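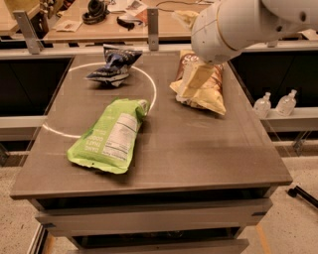
## Ticket: Notebook Hestness, kein Ton über HDMI am Fernseher

**Gemeldet von:** Ynyr Bellis
**Status:** offen, Rückfrage an Kunde

**Beschreibung vom Kunden**

Guten Tag, ich benutze das Hestness als Mediengerät im Wohnzimmer. Das Bild am Fernseher (50 Zoll) ist einwandfrei, aber der Ton kommt immer nur aus dem Notebook. Nach dem Standby fehlt er manchmal ganz. Die Fernbedienung Orby reagiert normal, auch die Lautstärke wird am Bildschirm angezeigt.

**Was ich schon versucht habe**

- HDMI-Kabel getauscht, 3 verschiedene, gleiches Ergebnis
- Wiedergabegerät in den Toneinstellungen auf den Fernseher gestellt. Es hält etwa 4 Minuten, dann springt es zurück.
- Zurkex Player neu installiert
- Kopfhörer: Ton ist in Ordnung

**Antwort Support, 14:20**

Bitte deinstallieren Sie den Audiotreiber Campos vollständig, starten Sie neu und installieren Sie danach zuerst den Grafiktreiber, erst dann wieder Campos.

**Rückmeldung Kunde, 17:05**

Ich habe es in dieser Reihenfolge gemacht. Der Ton bleibt jetzt auf dem Fernseher. Nach dem Standby muss ich aber das Kabel einmal ziehen. Gibt es dafür eine Einstellung?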